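Pancakes at the table: a few tips from a household that has done it the hard way

Cooking pancakes at the dining table sounds like a way of sharing out the work. In practice everyone wants to flip and somebody still has to make the batter, usually the person who bought the griddle. Mine came from a car boot sale in Drenetcombe and has one leg shorter than the others, so all my early pancakes were shaped like Norway.

Check yours is level before anyone sits down. Put a teaspoon of water in the middle of the cold plate and watch where it goes. A folded beer mat under the guilty corner of the table fixes most things.

Make the batter an hour ahead and leave it in the fridge. Mix it a little thicker than you think is decent, as you can always add milk at the last minute and you can't take it out again. Lumps the size of a lentil will sort themselves out. Lumps the size of a pea are your own fault.
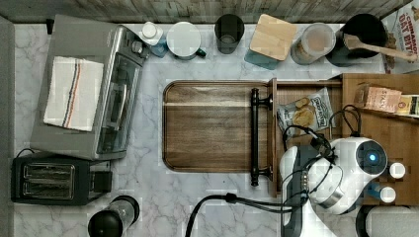 How much batter should I allow for each person?

Allow enough for 3 pancakes a head, each about as wide as a saucer, and one more for anybody under sixteen. Leftover batter keeps until the next morning if you cover it.

Squeezy bottles are tidier than a ladle. Snip the nozzle wider or the batter will come out in a sulk. Label them too, if you have more than one kind on the go. We once served a guest from Clallwood a cheese and chive pancake with golden syrup, and he ate all of it, out of manners.

Toppings want to be small and already cooked. Raw bacon at the table is a bad idea, whatever your uncle says. Grated apple, chopped ham, blueberries and sweetcorn all behave. Sliced banana burns if you look away, and you will.

Oil the plate with a wad of kitchen paper, very thinly, and do it again after every second round. Keep the flex away from elbows.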